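How I set up and look after our two-arm folding cell

I've been putting off writing this down for ages, because every time I think the routine is settled I change something. But Damián Contreras takes over the cell in December and he has asked me the same four questions twice now (fair enough, I gave him different answers), so this is the whole thing, start to finish, the way I do it at the moment.

The cell is two arms side by side at one white table, both with two-finger grippers, and a small camera at each wrist. We call it Quintero. The job is picking up garments, flattening them, folding them and getting them onto the shelf across the room. It sounds easy until you watch a gripper try to find the edge of a T-shirt!

What you'll need

A set of hex keys, a torque driver for the finger screws, lint-free wipes, isopropyl alcohol, a soft brush, a roll of painter's tape, a paint marker, and one plain cloth that you don't mind chewing up. Also the laptop with the Gunell control software on it. Keep the laptop on the corner of the table where you can reach it without leaning across an arm.

Before you power anything on

Walk around the table first. I mean it, go all the way around. I look at the cable loop on each wrist and check it has enough slack for a full turn without catching on anything. The loop should hang in a loose curve along the arm. If it's tight, undo the strap nearest the wrist, feed a little cable through and do it up again. I once skipped this and pulled a connector half out of its socket, and then spent a whole afternoon blaming the software.

Next, wipe the tabletop. Lint builds up faster than you'd think, and it gets into the finger joints. Push the table legs against the tape on the floor too. Ysaline Caron put that tape down when we first leveled the table, and if the table has crept off it then every position you taught last week is a bit wrong.

Homing and zeroing the grippers

Power on the left arm, wait for it to finish its checks, then do the right one. You can start them together, but if one throws a fault it's much easier to tell which when they come up in turn.

Run each gripper fully open, fully closed and fully open again. In Gunell this is under Tools, then End effector, then Cycle. Watch the position count when it's fully open. Ours should read 3,000. The left one tends to wander upward, and the last time I checked it was at 3,006, which is close enough to work but far enough that I re-zeroed it anyway. To do that, close the fingers on nothing, press Set closed, open them, press Set open, and save. If you forget to save (hello, me), it all goes back to the old numbers at the next restart.

Setting the pinch height

Now the fussy part. To pick up cloth from a flat table, the fingertips have to come down far enough to press into the fabric and gather a fold, and stop before they're grinding on the table. Too high and they close on air. Too low and the arm trips its force limit and sulks.

Here's how I do it. Drop the test cloth in a loose heap near the front of the table. Don't lay it out neatly, you want wrinkles. Park one arm with its gripper open and up out of the way, and bring the other down in slow mode over the thickest part of the heap. Go down in small steps until the tips are pushing into the fabric, then close.

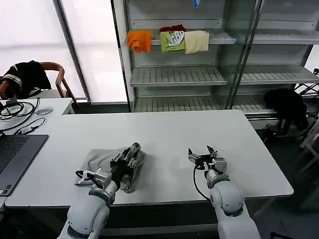 Lift slowly, a hand's width or so, and hold it there. If the cloth slides out, go back down one step lower and try again. If it holds, put it down, shuffle the heap into a new shape and repeat. I want 10 good picks in a row before I believe a height setting. Then swap over and do the same with the other arm, and don't copy the number across! The two grippers don't sit at quite the same height on their brackets, so each arm gets its own value.

When you're happy, write both heights in the notebook as well as saving them. The notebook has rescued me more than once after an update.

Setting the grip force

I start low and work up. Thin cotton needs hardly anything, a thick hem needs more, and if you set it for the hem you'll leave little creases in everything else. I keep two settings, one called light and one called heavy, and choose by garment. There's probably a smarter way. Ysaline thinks the force should ramp up during the lift, and she's likely right, but I haven't had time to try it properly.

Cleaning and checking the fingers

Do this at the end of every working day. It takes a few minutes once you've got the knack.

Open the gripper all the way, press the stop button and leave it pressed. Brush out the links from the top down. You'll get fluff, mostly, and now and then a thread wound around a pin, so pull threads out with tweezers and don't cut them in place or the ends work their way in deeper. Wipe the tips with alcohol and let them dry before they touch fabric again.

Then check the screws. I put a dab of paint marker across each screw head and onto the metal beside it, so a glance tells you if one has turned. If the line is broken, take the screw out, clean it, add a small drop of medium threadlocker and torque it back to what the gripper manual says. Please don't just nip it up by hand and hope.

Wiggle each finger sideways as well. A tiny bit of play is normal. If one side feels noticeably sloppier than the other, the pivot bushing is going. We get ours from Vikier, and the part is number 483 on the exploded drawing taped inside the cupboard door. Order two, they never seem to go one at a time.

Checking the wrist camera

Wipe the lens with a dry lint-free wipe, no alcohol. Then open the gripper, turn it toward the shelves and look at the live view on the laptop. Both fingers should show, one on each side, with the body of the gripper between them at the bottom. If one finger takes up much more of the picture than it did in your reference shot, the camera bracket has probably been knocked, so loosen its screws, straighten it and compare again.

Keep an eye on the window side while you're there. On a bright morning the daylight coming through can fool the auto exposure and the shelf goes dark and muddy. I fix the exposure by hand, using the things on the shelf as my guide. If I can tell the orange from the green and still see the edge of the beige cloth, it's good enough to run.
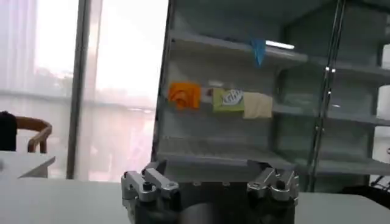

When something goes wrong

Gripper closes but picks up nothing: check the pinch height first, then look for lint packed behind the fingertips. It's almost always one of those two.

Arm stops with a force fault on the way down: you're too low, or the table has moved off its tape. Check the tape before you change any numbers, because otherwise you'll just be changing them back tomorrow.

Camera view freezes when the wrist turns: cable. Reseat the connector at the wrist end and look at that loop again. If it still freezes, swap the cable for one of the spares and put a knot in the bad one so it doesn't end up back with the good ones.

Picks fine but drops on the way to the shelf: slow down the first part of the lift and try the heavy setting. Heavy sweatshirts do this to me all the time.

Position count jumps around at fully open: re-zero, and if it does it again the same day, call the support desk at Grestthorpe and have the gripper's serial number ready. They'll ask for the log file too, and it's in the Gunell folder under Reports.

Damián, the spare fingertips are in the second drawer, under the wipes.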